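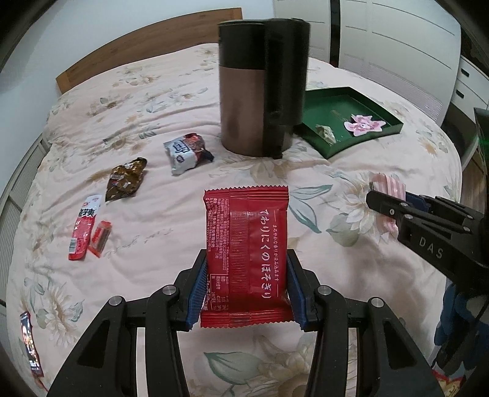 Fig. 7. Upright pinch on a flat packet, ribbed pads, one pad per side.

5. Comparing pads, two-jaw hand grippers

Do section 4 first (zeroing). If the jaw readout still drifts, stop and go back. Comparison runs on a bad zero are no use to anyone, ask Tyson Dufour about July.

You need: both hand grippers, the ribbed pads, the smooth Paquette pads, a soft surface, packets of mixed size and stiffness. Wasala logger v2 or later. Allow 18 minutes per pad set, more if your new to the tool.

5.1 Fitting the pads

1. Power off. Screen must be dark, not just dimmed.
2. Open jaws all the way. Don't force past the stop.
3. Slide pad onto the finger tip, ribs facing in. Push till it clicks.
4. Same on the other finger. Check that the ribs line up when closed.
5. Tug each pad by hand. If it moves, refit.

CAUTION: Never mix a ribbed pad and a smooth pad on one gripper. The logger accepts it and the numbers look fine. They are not fine.

5.2 Approach

1. Set logger to COMPARE, profile 14.
2. Jaws open, wait for the tone.
3. Come in low and straight. Wrist still.
4. Line up the gap on the target before you move forward, not during.
5. Close slow until the second tone. Hold.

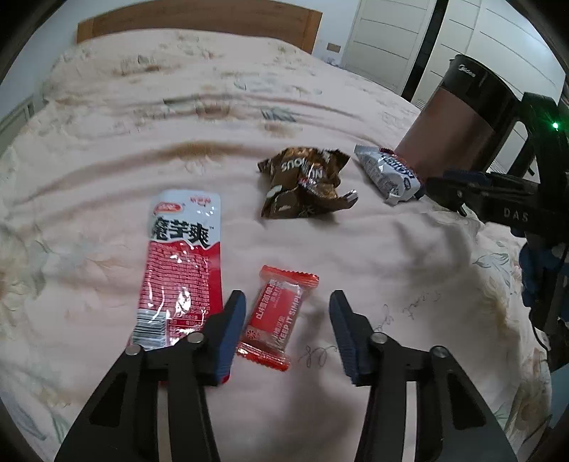

Opening width matters more than people think. Too narrow and a pad bumps the packet on the way in, and then you are logging a push instead of a grasp. For loose items on bedding start wide open, and keep the target just past the gap like the small red KEEP IT SIMPLE wrapper, which sits just beyond the gap between the blue pads. Note it's a bit left of center. That's within limits but shift over before closing or the left pad lands first. Watch the neighbors too, a finger lying over the end of another packet can drag it along.

5.3 Lift and release

1. Lift straight up, a hand's width. Count to three.
2. Turn upright if the sheet calls for it (Fig. 7).
3. Lower, open, back out the way you came.
4. Mark result: HELD, SLIPPED, or MISSED. No other words in that column please.
5. Repeat for each packet, then swap pads and start over from 5.1.

Note: grip force is capped at 800 on the logger scale for thin film. 900 is for cartons and bottles only, do not use it on anything that crinkles.

Note: crimped ends are stiffer than the middle. Grip by the sides. If you catch a crimp, mark it in the comments and redo.

Note: folds in cloth count as obstacles. Smooth the area flat for a baseline run, leave it rumpled for the hard run. Write down wich one you did.

5.4 If something goes wrong

No second tone: pad not seated, or battery low. Refit, recharge, retry.
Jaws close uneven: check the pivot screws. Snug only. Overtightened pivots stick and you will blame the pads.
Logger freezes on COMPARE: hold both buttons, wait for reboot, lose the run. Known issue, Mabli Penry has it on her list.
Packet tears: stop, wipe the pads with a dry cloth, new packet.

Send finished logs to Noémie Li, Aditon bench folder, one file per pad set. Don't zip them.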